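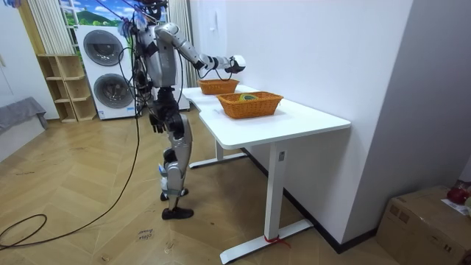

Unit 6: Sorting with Two Baskets

Household Organization, evening course
Instructor: Hae-won Sun
Handout revised January 19, 2026

Last unit covered shelving and how deep a compartment should be. This unit covers what happens before anything gets to a shelf. Small textiles (washcloths, socks, dish towels, napkins) come out of the dryer mixed together and need a place to be sorted, rolled and held for a short time. The setup used in this unit is a white desk against the wall with two woven wicker baskets on top. Any flat surface at a good working height will do.

Terms

Source basket: the basket that holds what has not been dealt with yet.
Destination basket: the basket that holds what is ready to go to the shelf.
Reach: how far you can extend one arm over the surface without leaning your body on the edge.
Dwell: how long an item sits in a basket before it is put away. In a well-run laundry area this is less than a day.

Placing the baskets

Put one basket toward the far end of the desk and one closer to you. Use baskets of different sizes if you have them. The shallow one is easier to reach into at a distance, since you do not have to bring your hand up and over a high rim. The larger one can stay near the front, where you can see down into it.

Do not put one basket in front of the other so that you have to reach across the first to get to the second. Leave a clear strip between them for rolling. If the desk has a curved cutout on the near edge, stand at the cutout. It brings you a little closer to the back of the top.

Wicker is fine for dry items only. Damp cloth will stain it and can leave a smell in the weave. Check the inside for broken ends before you put in anything knitted, and trim them with side cutters.

Rolling

Small items are rolled in this course. Folded washcloths slide apart when a basket is moved, and a roll stays together.

1. Lay the item flat and smooth it with the side of your hand.
2. Fold it in half the long way.
3. Roll from the short end, firmly but without stretching.
4. Set it in the basket with the loose edge down.

Striped items should be rolled so the stripes show on the outside. It makes pairs easier to match later.

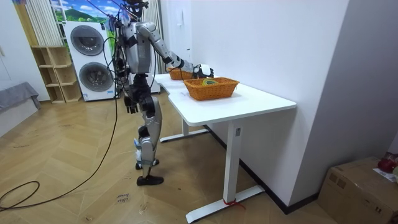
Distance matters as much as the roll. Keep the sorting surface in the same room as the washer and dryer if the floor plan allows it. A stacked washer-dryer frees up floor space, and an open shelving unit next to it gives the finished items somewhere to go. Leave enough room for both machine doors to swing open all the way. Measure this with the doors open, and do it before you move any furniture.

Open cubbies should each have one purpose. Label them on paper first and live with the plan for a week. The Monville reading (on reserve) has a chart for this. Skip the section on drawer dividers.

For next class

Sort one dryer load at home using two baskets. Write down where each basket stood, which hand you used to reach the far one, and anything you had to pick up twice. One page is enough. Woo-jin Seol will collect them at the door.

Comments (3)

Si-eun Gil
Does the rolling rule apply to cloth napkins too? Mine come out creased.

Hae-won Sun
Napkins can be laid flat if the basket is wide enough. Otherwise roll them loosely and press before use.

Horațiu Dumitrescu
I swapped my baskets so the tall one was at the back and had to stand on my toes to get to the bottom of it. Switched them again.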